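# Moving a comic collection list out of Condix when variant covers won't match

Posted September 14, 2022 in Collecting > Cataloging and storage

**staplerust**

I've been keeping my collection in Condix for years and I want to move the list into a plain spreadsheet. Mostly I want a copy that doesn't depend on one program, and my insurance agent also asked for something she can open.

The export runs fine, but the numbers don't line up. Condix says I own 3,017 comics. The exported file has fewer rows than that, and when I sort it I can see that a lot of variant covers have been folded into the regular issue. For example, I own three covers of Trollgate #1 and the file has one line with a quantity of 3. The variant names are gone.

For most books I don't care. For Trollgate I do, because the variants are the only part of that run worth anything, and I paid real money for two of them.

Things I have tried:

- Exporting as CSV and as tab-separated text. Same result both ways.
- Turning on "include all fields" in the export window. It adds columns for paper type and page count, but nothing for variants.
- Exporting just the one series. It still comes out as one line per issue number.

I also have a second problem that may be related. The Zirar books from Cordier come out with the wrong volume. Cordier restarted the numbering after the first 30 issues, so there are two different #1s, two #2s and so on. Condix shows them correctly on screen as separate volumes, but in the file they all say volume 1.

Is there a setting I'm missing, or do I have to go through this by hand? I'm on the desktop version, not the phone one. I don't have the paid plan and would prefer not to buy it just for this.

---

**backissue_bin**

Why not just stay with Condix? It works fine for me and has for a long time. Spreadsheets are a pain once you get past a few boxes, and you lose the cover thumbnails.

If your agent needs something you can print the list from the File menu. Mine never asked for more than that.

---

**quarterbox**

There is a setting, but it isn't in the export window, so it's easy to miss. It's in the general preferences.

1. Open Preferences and go to the Lists tab.
2. Find "Group copies by issue number." It's on by default. Turn it off.
3. Close the program completely and open it again. If you only close the Preferences window, the export keeps using the old setting.
4. Check the main list. Your three Trollgate #1s should now show as three lines. If they still show as one, the setting didn't take.
5. Export as CSV with "include all fields" checked.

The file follows whatever the main list shows. With grouping on, the list treats every cover of an issue as a copy of the same thing, and the variant name has nowhere to go. With grouping off you get a column called "Edition," and that's where the cover information ends up.

Two warnings. First, the Edition column is only as good as what was entered. If you added books by scanning the barcode, most variants come in with the right name, but older ones often come in blank. I had 427 blanks the first time I did this. I sorted on that column, put the blanks together, and worked down the list over a couple of weeks with the boxes open next to me. It's dull, but you only do it once.

Second, don't edit the file and then import it back into Condix. The import adds everything as new and you end up with two of every book. Keep the spreadsheet as its own thing from then on, or keep working in Condix and make a fresh export every so often. Trying to keep both current at the same time goes wrong quickly.

The Zirar problem is separate. The desktop version takes the volume for the export from the series record and ignores what's on the individual issue. On screen it reads the issue. You can fix it like this:

1. Make a new series and call it something like "Zirar (second series)."
2. Select all the issues from after the restart and move them to the new series. You can do that in one go by selecting the lot and choosing Move.
3. Open the new series record and set the volume to 2.

After that the export comes out right. The catch is that the automatic cover lookup stops working for the moved issues, as the series name no longer matches the one in their database. If you already have the covers saved, they stay. Do the lookup first, then move them.

None of this needs the paid plan.

For the insurance list, I'd cut it down before sending. My full file is 1,571 rows and my agent didn't want to see most of them. She wanted the books above a certain value listed one at a time, with condition and what I paid, and the rest as a single total. Ask yours what her cutoff is — it varies by company, and some want receipts or photos for anything over it. Put the Trollgate variants on their own lines with the full cover name, and write down where you bought them if you still know.

Keep a copy of the file somewhere other than the house.

---

**staplerust**

The grouping setting was it. I restarted the program and all three Trollgate #1s came up on separate lines, and the new export has the Edition column. The row count now matches what Condix says.

I have blanks too, mostly on books I typed in by hand early on. I'll do the Trollgate ones this weekend and leave the rest for winter.

I haven't moved the Zirar issues yet. The cover lookup is still running on those and it's slow.

---

**longbox_lid**

A small addition on the CSV file. When you open it in a spreadsheet program, set the issue number column to text before you do anything else. Otherwise issues numbered like 1/2 turn into dates, and anything with a leading zero loses it. If you save after that happens, the original numbers are gone from that file and you have to export again.

Same goes for the barcode column. Long barcodes get shortened to a rounded number and you won't notice until you try to search on one.

I ran into both in August with a Cordier box set where the preview issues are numbered 0.1, 0.2 and so on. The numbers had come through as dates, and I'd already sorted the sheet by then.
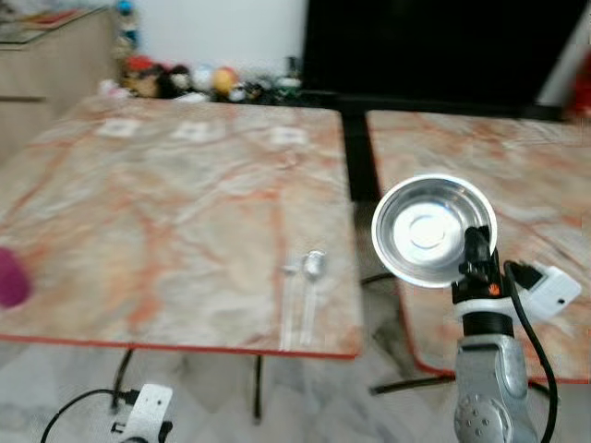
**gutterspace** — Does turning off the grouping change anything for want lists? I keep mine in the same Condix file, one entry per issue whatever the cover, and I don't want it to start asking me for every variant of Trollgate. I can live with the merged lines if so.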